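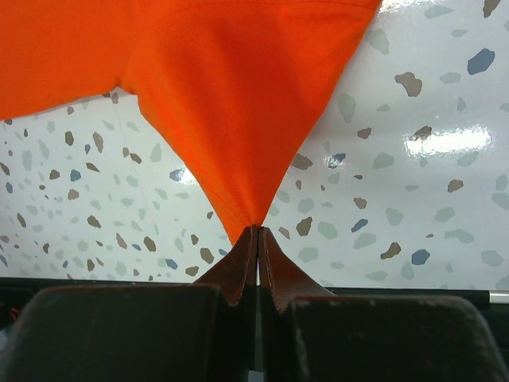
From: Florence Fortin
To: members list
Subject: Re: Nilberg open day, who went?

Isabelle Thibodeau wrote:
> I couldn't get away for the Nilberg open day in November. Did anyone from
> the list go? I'd like to know what the folding demo looked like up close,
> and whether it's worth asking them for a group visit.
> Isabelle

Hi Isabelle,

I went, and stayed most of the afternoon. The folding demo is in room 19 on the ground floor, past the Ouellet lecture theatre. Parking was full, so I left the car at the library and walked over.

My notes, in case they help:

1. The set-up. Two arms on a rail along the front of a speckled white table, walls on three sides. There's a yellow bin of cloth in the back right corner and folded cloth on the left. The shirt I watched was orange, done lengthwise into a long strip.
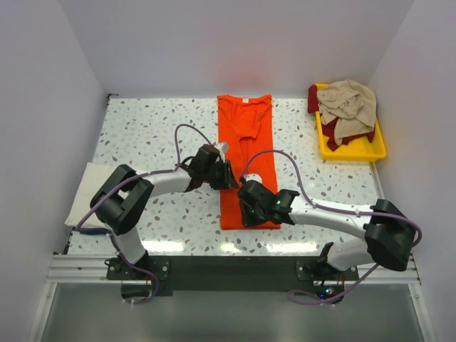 2. The talk. It ran 20 minutes over. The speaker said their log for the month stood at 738 folds, T-shirts and towels together. Collars and sleeves still give them the most grief. She took questions the whole way through and didn't dodge the ones about speed.

3. The software. They call it Clomeo. I asked if it would cope with fitted sheets and the answer was no, not yet.

As for a group visit, I think it's worth asking. You can stand close enough to follow what the grippers are doing with the edges of the cloth,
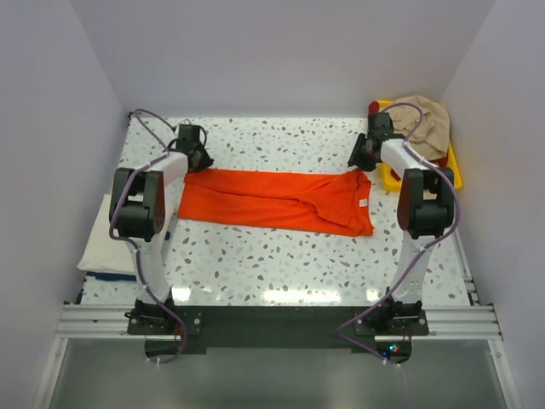
and I'd want more time for that than an open day allows. They take groups on weekday mornings if you book ahead. The front desk is on extension 1442.

I have a spare copy of the handout if you'd like it.

Cheers,
Florence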